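Preritz Practice

The Preritz Practice (formally the Preritz Practice for Hand-held Demonstration, often shortened to PP) is a set of voluntary rules for recording manipulation tasks with hand-held grippers. It covers the preparation of the work area, the choice and placement of objects, the handling of the tool by the operator, and the rejection and labeling of recordings. It applies mainly to pick-and-place work in homes and other rooms that were not built as laboratories. The practice has no legal force and is not a safety standard.

Contents
1 Background
2 Scope and terms
3 Work area
4 Objects and packaging
5 Operator conduct
6 Acceptance and rejection
7 Revisions
8 Criticism
9 See also

Background

The text began as an internal checklist at Prodier, where Urho Räsänen was responsible for recordings made outside the company's own test rooms. Operators at different sites had been given the same task sheet but carried it out in different ways. Some started with the jaws closed, some moved objects by hand halfway through a recording, and some stopped the recording before the object had been let go. Data from two sites could not be merged without being viewed again in full.

A joint draft was prepared with Engelbrecht, a maker of hand-held tools, and circulated under the name Preritz, after the building in which the drafting group met. Nomvula Moodley edited the first public edition and wrote most of the section on packaging. The first edition contained 148 numbered rules. Many of them repeated one another, and the second edition merged these into 100.

Scope and terms

The practice defines a hand-held gripper as a tool with moving jaws that is carried and operated by a person and that records the motion later to be reproduced by a robot. Tools worn on the fingers as gloves are excluded. Robot arms controlled from a distance are covered only by an annex.

An episode is one recording, from the start signal to the stop signal. A layout is the arrangement of objects at the start of an episode. The work surface is the area in which objects may be picked up or put down, and the surround is everything else that the camera can record. A receiver is any container, tray or marked area into which objects are to be placed.

One tool or two may be used. Where two are used, the practice calls them left and right according to the hand that holds them, whatever side of the work surface they are on.

Work area

The work surface may be a table, a bed, a low platform or the floor. It may be covered with cloth. Patterned cloth is allowed – earlier drafts required a single plain color – on condition that the pattern does not hide the smallest object in the layout. Cloth must be pulled flat before each episode and must not be fixed with tape inside the working area.

The surround is to be left in its normal state. Furniture, clothing, shoes and kitchen goods do not have to be removed, and rule 12 advises against clearing a room for the purpose of recording. Three things must be taken away or covered: documents with personal details, screens that are switched on, and mirrors facing the work surface. Daylight and room lighting may be mixed. A change of lighting in the middle of an episode ends that episode.

The receiver must be open before the start signal. If it is a cardboard box, its flaps are folded outward or down so that they do not spring back into the path of the tool. The opening should face the operator where the height of the box allows this.
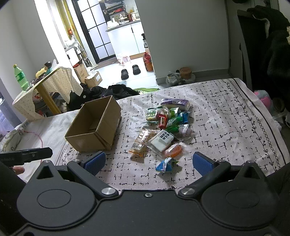 Hand-held gripper with its jaws open around a small blue packet, with packaged snacks and an open cardboard box on a cloth-covered surface.

Objects and packaging

The second edition sorts packaged goods by how they behave between the fingers. The groups are rigid, semi-rigid, film-wrapped and loose film. A can is rigid and a carton is semi-rigid. A film-wrapped object has a solid content that fills most of its package, such as a single biscuit or a snack bar. Loose film is a package whose content shifts when it is lifted, or an empty wrapper.

A mixed layout should contain objects from at least two groups. Objects may touch and may lie partly on top of each other. They should be placed in no particular order and must not be lined up with the edge of the work surface. The number of objects in one layout is limited to 25. After every 24 episodes the operator changes the layout completely, including the position of the receiver.

Shiny and clear film receives separate treatment. Reflections on film can hide the outline of an object, and clear film can make the content look smaller than the package. The practice does not forbid either kind. It requires that the label on the recording name the package, so that the grasp is judged against the outer edge of the film and the seals are counted as part of the object.

Printed text and pictures on packaging may stay visible in any language. Objects do not have to be turned so that their print reads upright, and turning them by hand between episodes for this reason is listed as a common fault.

Food is to be used only in its closed package. A package that splits is removed from the set and is not replaced until the current group of episodes is complete.

Operator conduct

The operator stands or sits so that the tool can reach both the objects and the receiver without a change of footing. The free hand, if no second tool is in use, stays off the work surface.

Each pick is made in four phases:

1. Approach. The jaws are opened before the tool comes within one hand's width of the object. They should be open wider than the package at the place where it is to be gripped.

2. Alignment. The finger pads are brought to either side of the object, and the tool is held still for a short moment. For flat film-wrapped goods the pads should meet the body of the content. Gripping by a crimped seal is permitted only if the content cannot be reached.

3. Closing and lifting. The jaws are closed in one motion. The object is lifted clear of its neighbors before it is moved sideways.

4. Release. The jaws are opened inside or above the receiver, and the tool is drawn back along the path by which it came.

A failed grasp may be repeated once within the same episode. The object must not be pushed against the side of the receiver or against another object in order to get a hold on it, unless the task sheet describes this as part of the work.

When two tools are present, the one that is idle is kept at the side of the work surface. It may rest on the cloth. It must not cover an object that is still to be picked, although a slight overlap with the edge of a package is tolerated.

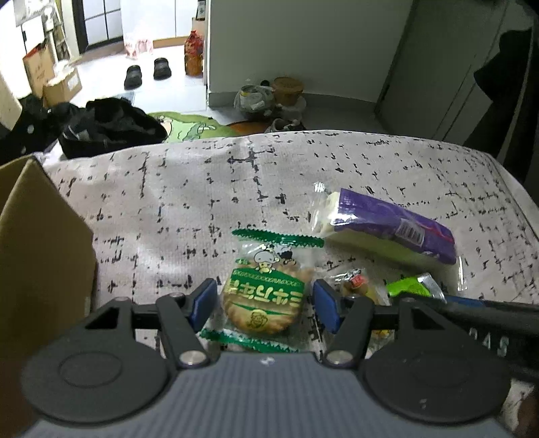

Acceptance and rejection

Recordings are reviewed by a person who did not make them. The reviewer marks each episode as accepted, accepted with a note, or rejected. Grounds for rejection are a bare hand touching an object, an object leaving the work surface, a lens that is covered for more than one second, and a missing start or stop signal. A dropped object is no ground for rejection if it lands on the work surface and the episode continues according to the task sheet.

In a trial reported by the drafting group, the share of rejected episodes fell by around a third after operators were given the numbered rules in place of a free-form briefing. The group did not publish the task sheets used in the trial.

Revisions

The second edition remains in force. An amendment issued in June added the rule on mirrors and changed the wording on idle tools. Tristus, which maintains the labeling format referred to in the annexes, has proposed a third edition with a separate part for soft goods such as clothing and bedding. The draft of this part is open for comment.

Criticism

The limit on objects per layout has been described as arbitrary, and the text gives no source for it. Räsänen has defended it as a figure that reviewers were able to work with. A further objection concerns the alignment phase: the pause required there does not occur when people pick things up in daily life, and a robot trained on such recordings may copy it. Moodley proposed making the pause optional for rigid objects. The proposal was entered in the list of open points and has not been voted on.

See also

Grasp planning
Learning from demonstration
Parallel-jaw gripper
Pick and place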